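Stripping an Old Desktop for Parts Without Losing Your Mind (or Your Screws)

Print this page | E-mail this page
27 June 2025

572 shares | 70 comments

I got a pile of questions after my May post about what to do with old office computers, and most of them boiled down to the same thing: how do you take one apart on a bench without ending up with a coffee can full of mystery screws? So I'm finally writing down how I go about it. None of this is fancy. If you can put a bookcase together you can do this, and I think it's more fun than a bookcase!

First off, unplug everything. Not just the power cord, all of it - monitor, keyboard, that speaker cable you forgot about. Then push the power button and hold it a few seconds to drain whatever's left. Leave the power supply itself closed up, always. You can unscrew it from the case and lift the whole box out, but don't go opening the box. There are parts in there that can hold a charge long after the cord comes out, and there's nothing inside worth having anyway.

Next, lay the tower down on its side. I see people trying to work on a computer standing upright on the floor, hunched over it with a flashlight in their teeth, and I just want to come over and tip it for them. On its side, everything faces up at you, and gravity quits pulling your screws down into the bottom of the case where you'll be fishing for them with a magnet. Work at waist height if you can. My back found this out before I did.

Blow the dust out OUTSIDE. I did it in the laundry room exactly once.

Now, the thing that has made the biggest difference for me is having a spot picked out for every part before I pull anything. Not a pile, a spot. A muffin tin is great for screws (one cup for the case, one for the drives, one for the power supply and so on). For the processor I like something with a square pocket in it, so the chip can sit flat and can't slide around. Egg cartons are the wrong shape, and I've quit using them. I bought a set of Rikholm drawer trays that I really wanted to love, but the dividers pop out if you look at them funny, so those hold rubber bands now.

Take phone pictures as you go, too, more than you think you need. I had 900 of them on my phone at one point and I still wished I had one more, showing which way a little front panel plug went on.

The order I go in is cables first, then drives, then any cards, then memory, and the processor near the end. Drives come early because the cables that run to them are usually in the way of everything else. A lot of office towers have plastic carriers for the drives, often in a bright color, and the bright color is a kindness - it generally means "you're supposed to grab this." Unplug the two cables at the drive, hold the carrier by its handle and bring it straight out. If it fights you, stop and look for a tab. I have never once fixed a stuck drive by pulling harder.
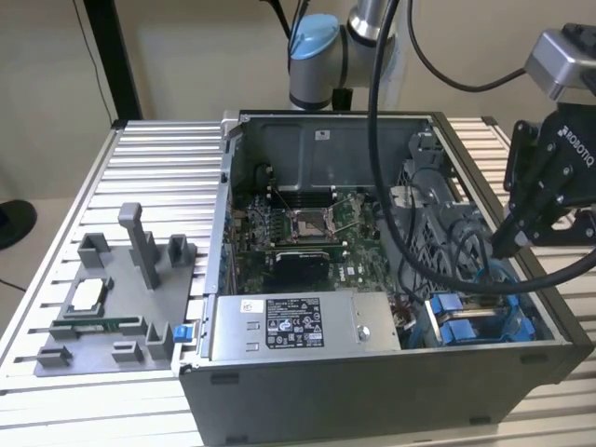
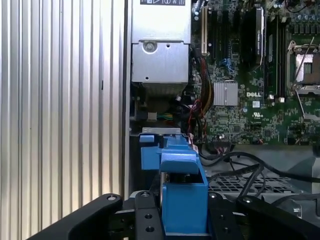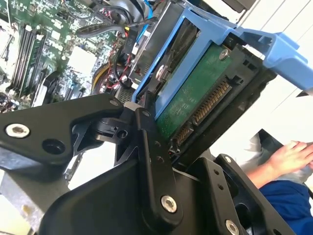

Karaca wrote in to say the drives should come out before you even touch the processor, and that you ought to get them labeled right away with a bit of masking tape, as two drives from two different computers look exactly the same by suppertime. I'm on board with the tape. I write what machine it came from and whether I've wiped it yet, and I put the tape on the carrier so I'm not covering up anything on the drive itself.

While we're on drives, hold them by the edges and keep your fingers off the green side and the gold contacts. Same goes for memory sticks and cards. Touch bare metal on the case before you pick anything up, and again whenever you've walked across the carpet to get more coffee.

A few words about the processor, which is the part people get nervous over. There's a metal frame over it and a thin lever along the side. The lever pushes down a little and out, then swings up, and the frame lifts. It can feel stiff and that's fine. Pick the chip straight up by its edges, no wiggling. If you plan on using the board again, don't poke around in the empty socket, not even with a Q-tip. On lots of boards it's full of tiny springy pins, and a bent one is about as much fun to straighten as it sounds. Snap a socket cover on if you've got one.

Old heat paste comes off with rubbing alcohol and a coffee filter. Paper towels leave fuzz. I've tried the Dasivitz wipes as well and they do a nice job, only they cost more than I want to spend on something I can do with a coffee filter.

For storage, anti-static bags, and save every one that comes with anything you buy! Memory goes in small bags, cards in big ones, and I stand them up in a shoebox like recipe cards. Cables get a loose loop and a twist tie. Don't wrap them tight around your hand, especially the flat drive cables, which don't care for sharp bends.

Whatever's left over I haul to the electronics recycling drop-off in Druritz, case and all. They take the steel cases and the dead power supplies. Call before you load the car, though, their hours change in the summer and the gate was locked the last time I drove out.

1,543 people found this page helpful
Print this page | E-mail this page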